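3.2 Case file review

The second part of the study drew on closed case files held by the probate registry in Menent, a mid-sized county seat. Files were eligible if an adult child, grandchild, or other relative had acted under a power of attorney and a complaint of theft or misuse had been recorded by the registry, a bank, or a care facility. The review covered 200 files. Two readers worked through each file separately, using the coding sheet described in Section 3.1, and met every month to settle differences. Judite Seixas led the reading team and made the final decision where the readers could not agree.

Each file was coded for the age and living situation of the account holder, the relationship of the agent, the kind of transaction under complaint, and the person or office that first raised a concern. Transactions were sorted into eight groups, among them cash withdrawals, checks written to the agent, changes to a beneficiary, unpaid facility bills, and transfers of real property. A single file could fall into more than one group. Amounts were taken from the sworn complaint where one existed and otherwise from bank statements in the file. The readers did not attempt to judge guilt. A complaint was coded as supported only where the file held a court finding, a plea, or a signed repayment agreement.

Unpaid facility bills deserve separate mention. In many files the first sign of trouble was a missed payment to the nursing home - often noticed by billing staff well before any relative asked to see the accounts. Earlier work on the neighboring county of Tretinari reported a similar pattern, although that study relied on police records alone and did not include matters settled privately.
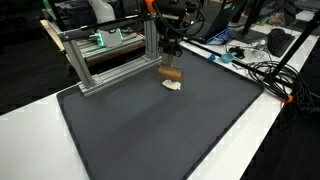 Figure 2. Roller tool above a small flattened piece of white material on a dark mat.

3.3 Interviews

Interviews were held with registry clerks, bank compliance staff, and nursing home administrators. Aba Agbeko conducted all of the interviews in person, in a private office at the workplace of the person being interviewed. Questions covered how concerns reach the office, what records are kept, and what steps follow. Relatives and account holders were not interviewed, as several of the related civil matters remained open when the study began in June.

Notes were typed the same day and returned to the person interviewed for correction. Most of the corrections concerned job titles and the order of internal steps. One bank withdrew its staff from the study after legal review, and its notes were destroyed at its request. The remaining notes were coded with the same sheet used for the files, with an added field for the delay between the first concern and the first written report. Where a clerk could give only a general estimate of that delay, the field was left blank.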